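Home & Kitchen > Tables and worktops
Thread: Marks on a white table, Wundholm or Grandetti?

Our old pine table is going and I want a matt white one. Two in the running: the Wundholm at 169 and the Grandetti at 400. Main worry is marks.

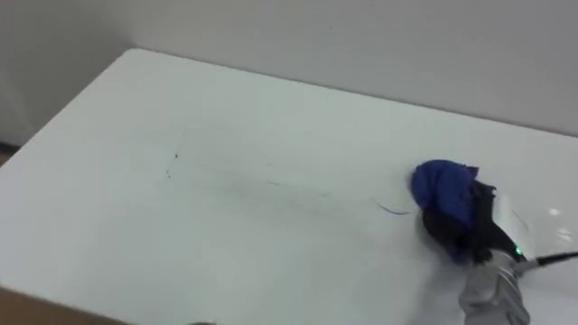
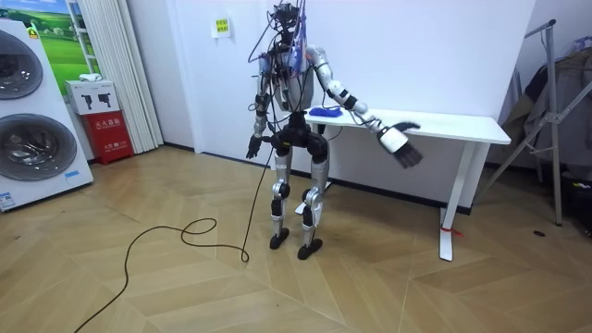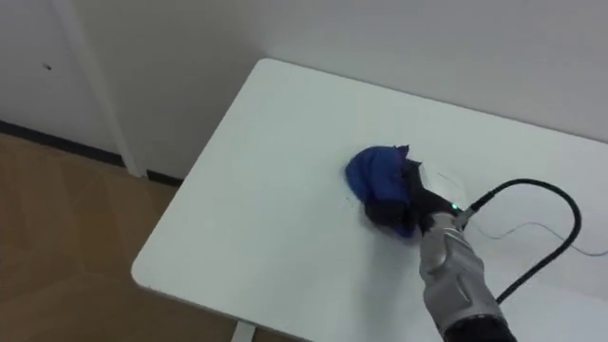

Celeste Amaral
Forum moderator, Tables and worktops

We're a family of four and eat every meal at it. Has anyone had either for more than a year?

pinelodge50
Wundholm here, bought in September before last. Tea and curry come off if you get to them the same evening. Felt tip doesn't.

marrowfat
Disagree. Mine has a yellow ring that won't shift and I wiped it straight away. I'd pay the extra for the Grandetti.

pinelodge50
What did you wipe it with? Cream cleaner ruins matt tops.

marrowfat
Warm water and washing-up liquid. Same as everything else.

tilda_k
Neither. Get a second-hand Tavares and put a 35 quid oilcloth on it. You'll cover it up with children anyway.

Celeste Amaral
I don't want a cloth on it, I've had one for years and crumbs get underneath. Does the Grandetti scratch?

marrowfat
Plates with rough bases leave grey lines. Most rub out with a damp sponge.

pinelodge50
So it marks as well, for more than twice the price.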